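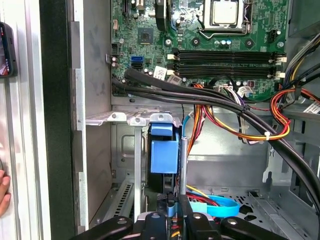

Inside an old desktop, the processor without its heatsink.

I have kept a repair notebook for 6 years, and last month I finished the third one. It made me think about why I write these things down at all, and why I write them in English, a language I started to learn seriously only as an adult. So this post is about notebooks. If you came for advice on which computer to buy, I am sorry, I don't have any this time.

My first notebook was very bad. I wrote in it things like "fixed the noise" and "same problem as before, same solution." Two months later I opened it and could not understand my own words. Which noise? Before what? I was a little angry with the person who wrote it, and the person was me.

My father repaired radios in our town, and he did not write anything. He kept it all in his head, and when customers came back after years he remembered the radio before he remembered their name. I thought I would be the same. I am not. I forget a password between the kitchen and the desk.

The change came because of a printer. It was a Flonlow, the big one that many small offices had, and it stopped every time somebody printed an envelope. I spent an afternoon with it and found the setting that caused the trouble, hidden three menus deep. I was very proud. In the next winter the same office called me about the same printer, and I spent another afternoon finding the same setting. The woman at the front desk was polite and paid me for both. I bought a proper notebook on the way home.
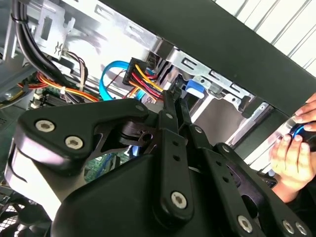 What I write now

I don't have a strict system. I tried one, with colors, and gave it up after one week. But there are a few things that I always put on the page.

First comes what the person told me, in their own words. "It gets tired after lunch" is a real sentence from my notebook. At that time I smiled, but it was useful later, because the computer was standing in a window where the sun comes in the afternoon. If I had written "overheating" at once, I would have lost the lunch.

Then what I tried, also the things that did not help. This is the most boring part to write and the one I read most often. I used to leave out my mistakes. Now I write them with the time they took, and it is sometimes painful to read.

And at the end one line for the next person. Usually the next person is me, but I try to write as if it is a stranger who is kind and in a hurry.

About the language. I think in my own language when I work and I talk to myself in it, not always politely. But the parts, the menus and the manuals are all in English, and when I mixed the two, my notes became a soup. So I decided to use English only. For a long time I kept a small list at the back with words I was mixing up — "loose" and "lose," "latch" and "hatch," "plug" and "socket." The list has 52 words now. I still check "loose" every time.

One more thing I learned late is to use short sentences. When I started, I wanted to show that I could make long ones, with "whereas" and "nevertheless." A repair note does not need "nevertheless."

Last week I showed some pages to the others and asked if they also write notes, and where. I expected everybody to say "on the phone." 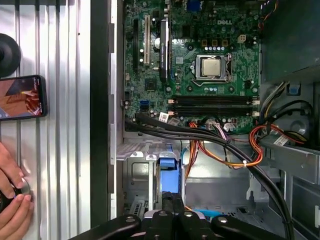 Pushpa Bhatt wrote back that she does it on paper too, but on loose cards in a shoebox, one card for each job, and that she throws away a card when she has not touched it for 3 years. She said a notebook makes you keep everything, also the things that are no longer true. I had never thought about this. My first notebook is full of advice for programs that don't exist anymore, and I carry it in my bag like a stone.

I am not ready for the shoebox. I know what would happen, I would drop it on the stairs. But I took a pencil and went through the old pages, and I drew a line through everything that is out of date. It took two evenings. Quite a lot is still good, and the Flonlow setting is still there, underlined twice.

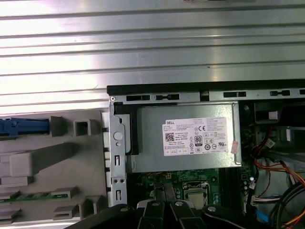
Jaiswal Repair Club — Members' Blog

For the new notebook I chose one with squares, and I numbered the pages before I wrote anything. On the first page I copied my list of words. On the second page is a job about a keyboard and honey, and I will write about it when the owner gives me permission.

If you keep notes in a language that is not your first one, please tell me in the comments how you do it. I would especially like to know if you translate later or never. I never do, and I am a little afraid that my father could not read a page of it.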